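Laundry and Linen at Kuvulell: Gallery

Kuvulell is a shared house with one utility room, one washing machine and no tumble dryer. The gallery covers how clothes are collected, sorted, washed and put away. It is meant for residents and for anyone setting up a similar arrangement in a small building. Captions are kept short. Longer notes are given where the method needs them.

The house runs on a seven-day rota. Each room has one slot, and a slot covers one full basket from sorting to shelf. Washing left over at the end of a slot goes back to the room and not into the next person's load. The present rota has been in use since May.

Baskets

All rooms use the same pattern of basket, bought from Dekby. It has solid sides and a rolled rim. Solid sides were chosen over slatted ones after several socks were lost on the stairs. The drawback is poor airflow, so damp towels must not be left in the bottom. Hang them over the bath first and add them on the day of the wash.

The empty basket weighs 413 g on the kitchen scales. This figure is useful if you weigh your load: put the full basket on the scales, take off the basket, and compare the result with the limit for the programme. The limits are taped inside the cupboard door.

Filling above the rim is allowed for carrying, provided the top layer is light clothing. It is not a guide to how much will fit in the drum. A heaped basket of cottons usually makes two loads once the colours have been taken out.

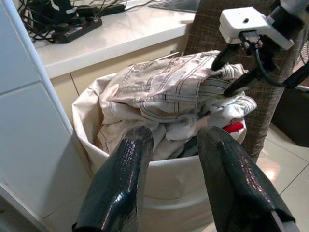
Hagos Araya

White basket with a light load, before sorting. Cream garment on top, pinstripes to the right, and a small piece of red near the rim. The red comes out before anything else.

Notes on sorting

Red is the most common cause of spoiled whites in this house. A small piece is worse than a large one, as it gets carried along inside a sleeve or a fold. Lift the light items one at a time and shake each over the basket. Do not tip the whole heap into the drum.

Striped fabrics are treated according to the darkest stripe. A white garment with dark pinstripes can go with the lights at 30 degrees once it has been washed several times. If it is new, wash it alone or with greys. Test it first by pressing a damp white cloth against the inside hem for one minute. Any mark on the cloth means a separate wash.

Check all pockets, including those on shorts. Turn them fully out and leave them out for the wash, as they dry faster. Contrast stitching on pale cloth should be looked at in the same way as a stripe: rub a seam with the damp cloth and check for colour.

Creased cottons do not need to be smoothed before washing. They do need to be opened out. A garment that goes in as a ball tends to come out as one, with detergent held in the middle.

Surfaces

Baskets stand on the floor during sorting. Worktops are for folding only and should be wiped before use. Where a worktop also carries a power strip or chargers, keep damp items off it altogether and fold on the bed. Leads are to be pushed to the back of the surface — trailing ones catch on buttons and straps.

The wipe-down cloths are the blue ones from Mollus, kept under the sink. They are washed with the tea towels and never with clothing.

Drying and putting away

The rack holds one load at normal spacing. Shorts and trousers are hung from the waistband with the pockets out. Shirts go on hangers at the window end. In cold weather allow two nights, and open the window for the first hour.

The linen shelves are 156 cm from the floor at the top level, which is out of reach for some residents. Spare sheets go there. Everyday towels are on the two lower shelves, folded edge inwards.

Repairs and alterations are taken to Abdel Hamid on the corner. Mark the fault with a safety pin and a slip of paper with your room number. He closes at 7 in the evening, and items not collected within the month come back to the house in one bag.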